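手持ちグリッパによる把持動作データの収集と模倣学習への利用
課題研究報告書　Greer Nisbet、Fraser MacRitchie
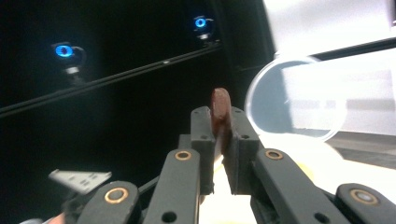 問　ロボットアームを直接動かさず、人が手でグリッパを持って例を集めるのはなぜか。
答　遠隔操作に比べて一回の試行にかかる時間が短く、操作者が力加減を手元で感じながら動作を決められるためである。ただし、得られた軌道がアームの可動域に収まる保証はなく、収集後の検査が必要になる。

1. 目的
本研究では、小型部品をつまんで容器へ移す作業を対象に、人の動作例から方策を学習する際、例の質と量が成功率に与える影響を調べた。課題名はFiditzとし、以下でもこの名称を用いる。

2. 収集環境
グリッパは平行リンク式で、二本の指先が平行を保ったまま開閉する。手元の視点のカメラ映像を観測とし、指の開度とグリッパの位置姿勢を同じ時刻軸に記録した。位置姿勢は外部のトラッキングカメラで求めた。作業台は白い天板のものを使い、対象物と容器の初期配置は試行ごとに変更した。容器には透明なものも含めた。透明な容器は縁以外の輪郭が背景に溶けやすく、画像のみによる位置推定が難しい条件にあたる。

3. 手順
一試行は、指を開いた状態から始め、対象物を容器に入れて指を開き直した時点で終了とする。操作者は筆者ら二名で、途中で交代した。開始位置は天板の縁から手のひら一つ分離した範囲とし、厳密には固定していない。記録には自作のソフトウェアForbyを用い、試行の区切りはキー入力で付けた。区切りの押し忘れがあった試行は、後から指の開度の波形を見て分割した。

4. データの選別
収集した試行は997件である。このうち次のいずれかに該当するものを除外した。
・位置姿勢の記録に欠落がある
・対象物が指から滑り、つかみ直しが発生した
・手首の向きがアームの関節制限を超える
除外後に残ったのは433件で、半数に満たない。除外理由の大半は関節制限によるものであった。人の手首では無理のない傾きでも、アーム側では到達できない姿勢になることが多い。9月の収集では操作者に姿勢の制約を伝えておらず、この時期の試行が特に多く失われた。

5. 学習
選別後のデータから362件を訓練に用い、残りを検証に回した。観測は画像と直前の指の開度、出力は相対的な位置姿勢の変化量と開度の目標値である。絶対座標を出力とする構成も試したが、作業台を動かすと誤差が大きくなったため採用しなかった。学習の実行にはFullowと名付けた研究室の計算機を使用した。

6. 結果と考察
検証データに対する誤差は、接近から把持までの区間では小さく、容器の上で指を開く区間で増加した。指を開く時刻が操作者によって異なり、容器の縁を越えた直後に離す例と、中央まで運んでから離す例が混在していたことが一因と考えられる。操作者別に学習した場合、この区間の誤差は減少した。一方、対象物の初期配置が変わった場合の誤差は増えた。訓練例の減少による影響と操作者の癖による影響は、今回の実験では分離できていない。
実機での試験は11回にとどまり、成功率を論じるには不足する。失敗は主に透明な容器の条件で生じ、縁の手前で対象物を離す動作が見られた。

7. 今後の課題
収集中に関節制限の超過を音で知らせる機能をForbyに追加し、除外される試行を減らす。また、指を開く位置を手順書で定めたうえで再収集を行い、操作者間の差を改めて測定する予定である。時刻同期のずれについてはDunbar班の計測方法を借りて確認する。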